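Acta de la reunión del rincón de cocinita, ludoteca Rustgate
Lunes, 10 de febrero de 2025

Vinimos Thilini Barua, Wagner Rocha y yo, que tomo nota otra vez (¡y encantada!). Empezamos por los peluches, y el bote de kétchup se queda - me encanta la etiqueta bordada con su tomatito.

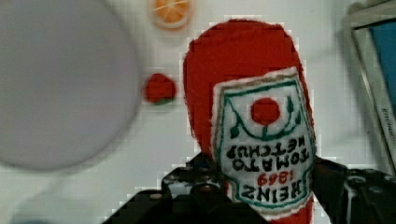 El kétchup de peluche, con el 1869 en rojo.

Wagner propone lavar las telas en mayo. Aprobado.

Luego tocó la mesa, y ahí nos liamos un buen rato.
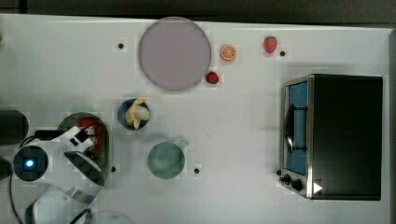
Yo dejaría fuera la fruta pequeña y Thilini prefiere guardarla en bolsas. Queda pendiente.

Actas recientes
- Disfraces y telas
- Préstamo de puzles

Comentarios
Habibur Haque: ¡Voto por las bolsas!
Thandeka Ndlovu: Tengo 8 en casa, las llevo.

Contacto | © Ludoteca Rustgate | Volver arriba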